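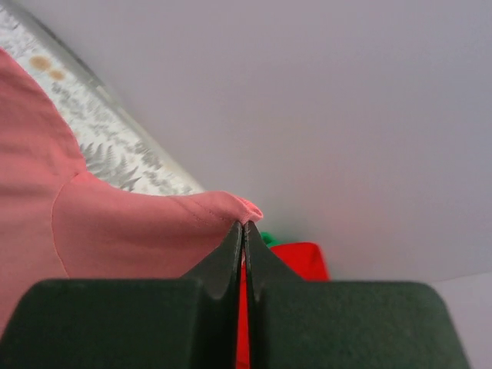 A question handed in after the last session asked whether a garment should be sorted by colour or by cloth first. In this unit, cloth comes first. Colour is the second sort.

Handling and folding garments - notes for unit 4

Find the seams before folding. On a plain pink top, the stitching line is often the only guide to which panel is which. A curved seam may be an armhole; follow it with a finger before treating it as one.

Lift at a seam or hem, where the cloth is doubled. A single layer held at one point drops into creases, and these set under the weight of the pile. Check the edge for fraying at the same time. Frayed items go to the mending tray, unfolded.

Keep printed cloth apart from plain. A leaf print on white shows a crooked fold less than a plain top does, so check its straight edge against the table edge.

Stack height: 14 items at most. The Skorneo shelf is 160 mm clear and the pile must not touch the shelf above.

Practical work: the Manness set, 143 items, sorted and folded in pairs. Record sheets from May are not valid - use the version dated 24/08/2022.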